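From: Gwendolyn Fitzsimmons
To: repairs-and-spares list
Subject: Re: [spares] Motor driver boards, red, round-ish: worth keeping?

On Saturday Teodor Skjelbred wrote:

> Hello all,
>
> I've been through the red boards and I think we should keep the lot.
> They look clean, the connectors are all there and the big capacitors
> aren't bulging. Gridero want silly money for replacements and the
> lead time is now 53 days. My suggestion is that we put them on the
> shelf as tested spares, in the yellow bin, and stop buying new ones
> until we run out.
>
> The Oyelaran note says any board with the same outline will swap
> straight in, so I don't see a problem with mixing them.
>
> Teodor

Teodor, I've read this twice and I still can't find the testing. You say they look clean. So did the batch from Brumovex, and seven of those went back within a month. I'm all for not paying Gridero, but "tested spare" ought to mean that somebody put power on it and wrote down what happened.

I'm also not convinced by the Oyelaran note. It talks about the outline and the mounting, and that's as far as it goes. Two boards can share a shape and have quite different parts on them. We had this argument in August over the Gendater controllers, and the person who said "they're all the same" then had to drive back with the right one.

So before anybody relabels anything, my comments are below, in the order they came to me.

1. What you can learn by looking

A bit, I grant you. A flat top on a capacitor is better than a domed one. It doesn't tell you the thing still holds its value, and it tells you nothing at all about the chip in the middle. The markings are worth copying down before you do anything else. On the one I'd start with, the big capacitor has 330 and 63V on its top, and there's a white two-pin connector with BRK2 printed above it. I take BRK to be the brake, but I'd like to see the drawing before I plug a brake into it on the strength of three letters. 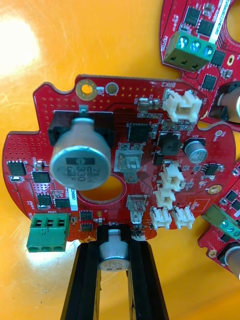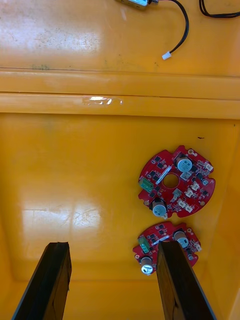
2. The bin

I don't like two bare boards sharing a plain yellow plastic bin, and I'd like a shelf full of them even less. Is it antistatic? If anybody has the paperwork for it I'll withdraw this, but I've asked before and got a shrug. Boards with tall capacitors also knock into each other whenever the bin gets moved, and then we're back to wondering which marks were there when they came in. One bag per board, please, with a label on the bag. There were 32 proper bags in the cupboard by the door last time I looked.

The stray cables want sorting as well. One with a white plug on the end is no use as a spare if we don't know what it belongs to. Either it gets a tag or it goes in the odds box.

3. Mixing them

No. Keep like with like until someone has laid them side by side and compared the connectors. I noticed a green screw terminal block on each of the two boards in the bin, and I would want to know whether every board on the list is supposed to have one. Maybe they all do and I'm fussing. It would take ten minutes to find out.

4. The money

You give the lead time but leave out the price. I looked it up and it's 313 each with carriage. That's a lot, and I understand why you want to stop ordering. It's still less than losing a day to a dud spare and then ordering the new one anyway. I'd keep one new board in hand, sealed, whatever we decide about the old ones.

What I'd agree to today:

- the boards stay, but marked UNTESTED
- part numbers and any printed markings go in the spares sheet
- no swapping on the say-so of the Oyelaran note
- bench supply, current limit turned right down, results written on the bag

If they pass, fine, I'll eat my words and you can have the shelf. Can you tell me where the boards came from in the first place? Your first message said "a clear-out", and I'd feel happier if I knew why they'd been taken out of whatever they were in.

Has anyone else on the list run these on the bench? I'd rather hear from someone who has a fault to report than get another "should be all right".

Gwendolyn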